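How to Store Roasted Coffee Beans So They Still Taste Like Something in Two Weeks

Most of the coffee I've been served in other people's kitchens was perfectly good coffee when it was bought. Then it went into a glass jar on the windowsill, next to the stove, where it got sunlight in the morning and steam at night, and by the end of the month it tasted like the inside of a pencil case. The owner usually blames the roaster. The roaster, if asked, would like a word about the jar.

Storing beans well costs very little and takes five minutes when you bring the bag home.

What you need

A bag of whole beans with a roast date on it
An opaque canister with a lid that seals, or the original bag if it has a zipper and a valve
A marker and some masking tape
Small freezer bags, if you buy in bulk
A cupboard that isn't over the stove

Step 1: Read the date

Look for "roasted on." A "best by" date tells you when the company's lawyers stop being comfortable, and it can be a year out. If the bag only has a "best by," buy it if you must, but keep your expectations low and your milk handy.

Fresh beans need a rest. Mine get 6 days from the roast date before I open them, a little more for a light roast headed for espresso. Open them sooner and the gas still coming out of the bean makes the brew foam up and taste oddly sharp.

Step 2: Pick the container

Air, light, heat and moisture are what you're up against, and the pretty glass jar stops one and a half of them. A tin or ceramic canister with a rubber gasket is fine. So is the bag the beans came in, provided you squeeze the air out before you zip it.

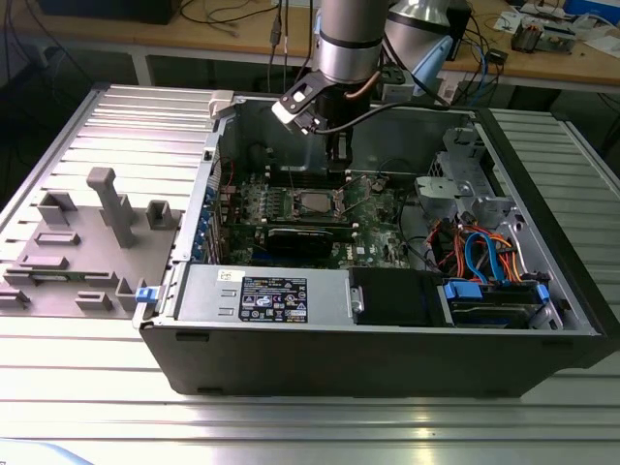

Size matters more than material. A 700 gram canister with a handful of beans at the bottom is mostly a canister of air. I keep two small ones and fill them to the top. My neighbor Lorraine Pryor uses one enormous one with a hand-painted rooster on it, and we have agreed not to discuss it.

Wash the canister between bags. Old coffee oil goes rancid and sticks to the sides. Use plain dish soap, rinse it twice and let it dry overnight with the lid off. If you can smell the last bag, wash it again.

Step 3: Find it a home

Cool, dark and boring. A low cupboard away from the oven and the dishwasher is ideal. The top of the refrigerator feels clever but it's warm up there. Inside the refrigerator is worse: beans soak up smells, and every time you take them out, the damp air of the kitchen settles on them. I once drank a week of coffee with a background note of leftover salmon. I finished the bag out of spite.

Step 4: Freeze what you won't use

The freezer works, whatever your uncle says, as long as you do it properly.

Divide the beans into bags of 200 grams, or however much you get through in a week. Press out the air. Double-bag if your freezer also contains fish. Write the coffee's name and the roast date on the tape, because in January you will not remember which of four identical brown lumps is the Pareo dark and which is the decaf somebody gave you.

When you want one, take it out the night before and leave it sealed until it reaches room temperature. Opening it cold invites condensation onto the beans. Once a bag is thawed, it stays thawed. Don't send it back.
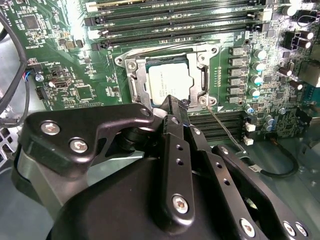 Bronwyn McKinnon

Step 5: Grind at the last minute

Whole beans go stale slowly. Ground coffee goes stale while you're looking for a filter. Weigh out what you need, which is 25 grams for my morning pot, grind it, brew it, and leave the rest alone.

If you don't own a grinder and don't want one, have the shop grind a small bag and buy more often. Tell them what you brew with. "Medium" means something different at every counter in Otdale, and I've tried most of them.

How to tell if it's too late

Smell the beans first. Fresh ones smell like coffee from arm's length; stale ones smell faintly of cardboard with your nose in the bag. Then pour a little hot water over the grounds and watch. Fresh coffee puffs up and bubbles. Stale coffee just sits there getting wet.

Oily beans aren't always old, by the way. Dark roasts come out shiny. A light roast that has turned shiny has probably been around a while.

Stale beans won't hurt you. Make cold brew with them, steep it overnight, and serve it over plenty of ice to people who take sugar.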